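In Praise of the Half-Done Job

My mother-in-law has a rule that you never sit down in a house where there is something left to do. She is eighty-one and I have seen her sit down four times, one of which was at our wedding. I love her very much and I think she is completely wrong, and I have been meaning to write this down for years, only (you'll see why this is funny in a minute) I never got round to finishing it.

So, the half-done job. I want to stick up for it. I mean the bathroom with three walls painted, the letter with a greeting and one good paragraph, the hem that's pinned but not sewn. We talk about these things as if they were small crimes. People lower their voices. "I'm afraid the hall's still not done," they say at the front door, taking your coat, and you look at the hall and it's a perfectly good hall, there's a light and somewhere to put your shoes.

I grew up in a house that was never finished. My father bought it cheap in a wet November and told my mother it would be done by Easter, and when we sold it thirty-one years later there was still a door upstairs that opened on to nothing. There had been going to be a balcony. As children we thought every house had one of these, a door you mustn't open, and I remember going round to my friend Agnes Torvik's and asking her mother which one was theirs. She thought I was asking for the loo.

I'm not saying my father was right either. There were years when my mother cooked on two rings balanced on a tea chest, and if you'd asked her about the charm of unfinished things she'd have hit you with the pan. There's a kind of half-done that is really just one person's fun landing on another person's back, and I don't want to be sentimental about it. If you can't wash or cook or get up the stairs, somebody needs to finish the job, and it's usually not the one who had the bright idea.

But most of what we fret over isn't like that, is it? Most of it is the hem and the hall.

I got going on this properly because of a jumper. Lovisa Halvorsen, who I used to share an office with, started knitting it for her husband when they were engaged. It was a lovely thing, a big heavy blue one with a band of white across the chest, and she got as far as the second sleeve and stopped. They've been married twenty-two years. It lives in a bag on top of the wardrobe and it has moved house with them five times. I asked her once if it bothered her and she said no, she liked knowing it was there, and anyway he's a different shape now. Then she said something I've thought about a good deal since. She said she could remember everything about the winter she was making it, the flat, the heater, the radio programme that was on, and she couldn't remember a thing about any of the ones she'd finished.

I went home and tested this on myself and it's true! I could not tell you where I was when I finished my last tax return, or the last book I read right to the end, or the shelves in the spare room. The spare room shelves just appeared, as far as my memory goes. But the Welsh course I dropped after the second term, I can give you the lot: the smell of the radiators, the man who only ever wanted to learn the words for sailing, our teacher Gwenllian Ifans banging the desk on the beat so we'd get the rhythm of a sentence. I can still ask for a small brown loaf. I can't understand what anybody says back to me, but I can ask, and I've had a great deal of pleasure out of it over the years, mostly in Trenen, where there's a baker who is very patient.

Was that a waste? According to the people who write books about habits it was. I've read a fair few of those (most of the way through, ha). They all think a thing you stopped doing is a thing you failed at, and they'd like you to pick fewer things and see each one off before you're allowed another. I can see that's good advice if you want to be a surgeon. But I'm a middle-aged woman with a part-time job in a building society and I'm allowed to know a third of several things. I can do the first page of a piano piece. I've walked 403 miles of a coast path that is a good deal longer than that, and the bit I've walked was beautiful, and my legs don't seem to know that it doesn't count.

Then there's cleaning, where I think we've all gone slightly mad. My friend Tahsin Gamage cleans the way some people go into battle. He starts at the top of the house first thing and he comes out at the bottom at four in the afternoon, grey in the face, and then of course he can't face it again for six weeks, and by the end of the six weeks you can write your name on the telly. Whereas I do a bit. I do a bit, and then I wander off, and the sponge stays where I was last standing, and when I come past it again I do a bit more. It never looks wonderful. It's never once looked terrible either, and I've never gone grey in the face.

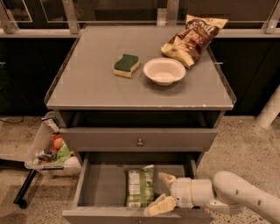 Sponge, bowl, crisp-looking packet, bottom drawer out. A job at the stage I like best.

Tahsin says my way means I'm always cleaning, and I say his way means he's always about to. We've been having this argument since our children were in the same reception class and I don't expect either of us to win it.

What I'd really like to know is who told us that everything had to be finished all at once, on the same day, by the same person. My grandmother wouldn't have understood the idea. In her kitchen there was always something soaking, something rising and something waiting for my uncle to come and look at it. Nothing was ever "done". You joined in where it had got to. I think it must have been those programmes on the television where a couple goes off for a weekend and comes back to a whole new house, and has to cry. You never see a programme where they come back and the skirting boards need another coat and everyone has a cup of tea. I'd watch that.

And it's got into work as well. We had a new system put in at the branch last year, called Tallia, and one of the things it does is show you a red number for everything you've opened and not closed. On the first morning I had 360. I hadn't known I had any! I had been, I thought, getting along quite nicely, ringing people back when there was something to tell them, leaving things to settle when they needed settling. Some matters want leaving. If a customer's husband has just died you don't get the whole account sorted in one go so that your number turns from 360 to 359, you do the bit that has to be done this week and you say ring me when you feel up to the rest. My manager, to be fair to him, saw the point when I put it to him. The system still doesn't. I've stuck a bit of card over the corner of the screen.

I know there's an argument the other way and I'd better give it a hearing. Helge Björklund, who mends clocks at Lunde and has mended ours twice, told me he has a shelf of other people's half-mended clocks and he hates it. They come in a biscuit tin. Somebody's brother took the thing to bits, enjoyed himself for an afternoon, and put the lid on. Then there's always a piece gone, and always a small one. He said that taking apart is easy and cheap and any fool can do it, and that everything he respects in a person is in the putting back. I hadn't got an answer to that. I still haven't, quite. I suppose I'd say that if it's somebody else's clock you should finish it, and if you've promised, you should finish it, and if there's a child waiting for it, you should have finished it yesterday. I'm only asking for mercy on the rest.

Because the alternative, as far as I can see from the people round me, isn't that everything gets finished. It's that they stop starting. I've got a cousin who won't take up drawing because she doesn't think she'd keep it up. She's wanted to draw since she was seven! She's bought the pencils. I told her to do one bad drawing of the kettle and then give it up for good, and she looked at me as if I'd suggested shoplifting. But she'd have had the kettle. She'd have had twenty minutes really looking at a kettle, and to my mind that's a decent twenty minutes, it's a lot better than what I did with mine last night, when I read the reviews of a garden hose.

My mother, who had every reason to hate an unfinished house, kept a photograph of that upstairs door on her dresser until she died. She'd taken it herself from the garden, looking up. You can see the door in the middle of the wall with nothing under it and my father leaning out, waving, with a paintbrush in his hand. The door was red by then. He'd painted it twice, and he never did the windows.

I've got the photo now. I keep meaning to find a frame for it.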